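Shop tips, mostly fretboards and frets

Stiltside Guitars - bench notes page

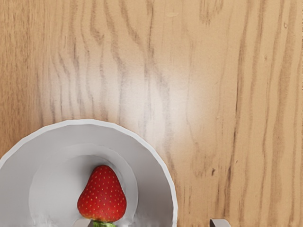

Been meaning to put these up for a while. Most come from doing it wrong first. If you build or fix guitars at home some of this will save you a fretboard.

Taping off before fret work. Low tack tape only. The blue stuff left on over a weekend will lift grain out of rosewood and you'll be filling little splinters till bedtime. Pull it back flat against itself, slow, toward the nearest fret. If it fights you, hair dryer on low.

Check the neck is straight before you level. Sounds dumb. Strings off, notched straightedge down the middle, then both sides. Adjust the rod, wait ten minutes, check again. Necks creep. I've leveled a perfectly good set of frets against a neck that was still moving and had to redo the lot.

Marker on the fret tops. Any cheap black marker. Level till the ink is gone from every one and stop there. Don't keep going becuase it feels nice.

Fret slots. Clean them out before you press anything. Old glue crumbs in the bottom of a slot will hold a fret up just enough to buzz. A bit of hacksaw blade ground thin, taped handle, pull stroke only. Blow it out, do it again. If the old frets were glued in, heat each one with the soldering iron first and let the glue go soft. Nippers ground flush on the face. Rock them, don't yank.

Chips next to the slot - save them. Put the chip back with a drop of thin superglue on a toothpick, wax paper over, clamp. Nine times out of ten you can't find it after. Floor's where chips go to die, so keep a white towel under the neck.

Dust and glue for fills. Make the dust from the same board if you can, an offcut or the hidden end under the nut. Keep it in old film cans, labeled. Ebony dust gets on everything so do that one last. Pack dry, then wick the glue in, leave it proud, scrape it level with a razor blade that has tape on both ends so only the middle cuts.

Nut slots. Go up in small steps. When you think you need one more stroke, string it up and look first. Too low and you're shimming or starting over. Baking soda and superglue will get you through a gig but its not a repair I'd charge for.

Cutting bone. Stinks. Mask on, window open, and wet sand it for the final shape. Start at 220 and go up. I finish on plain brown paper bag, which gives a better shine than you'd think.

Clamping cauls. Cork faced, and wax the edges so squeeze out doesn't grab. I keep a shoebox full of odd shaped ones now. The radius ones are worth making right - stick sandpaper on the actual board, grit up, and rub the caul on it till it fits.

Hide glue. Small batches. A baby bottle warmer does the job fine, mine sits right at 140 and I've had it for years. Freeze what's left in an ice tray (not the kitchen one, learned that) and take out a cube when you need it.

Humidity. Get a gauge, a real one, and keep it by the bench and not by the door. I want around 40 percent in the shop before I glue any braces. March is the bad month here, heat still running, air like a cracker, and every neck that comes in has sharp fret ends. File those after the guitar has sat in the case with a humidifier for a week or so, or you'll be doing it twice.

Parts in a muffin tin. Tuners in order, screws with the tuner they came from. Old screws cut their own thread and they don't all swap. Also photo the wiring before you unsolder anything. Every time. Even the easy ones.

Lubing screws. Beeswax, not soap. Soap pulls damp and rusts them and then the head snaps off in the headstock and your afternoon is gone.

Sharpening the scraper - short version. File the edge square, stone both faces, then burnish with light passes. Most people lean on it way too hard. If you're getting dust and no curl, start again from the file.

Oil rags. Lay flat outside to dry, or in a can of water with a lid. Never balled up in the trash. Please.

More when I get time, have a neck in the clamps. Binding tips next, and the one about getting old pickguard glue off with out taking the finish with it.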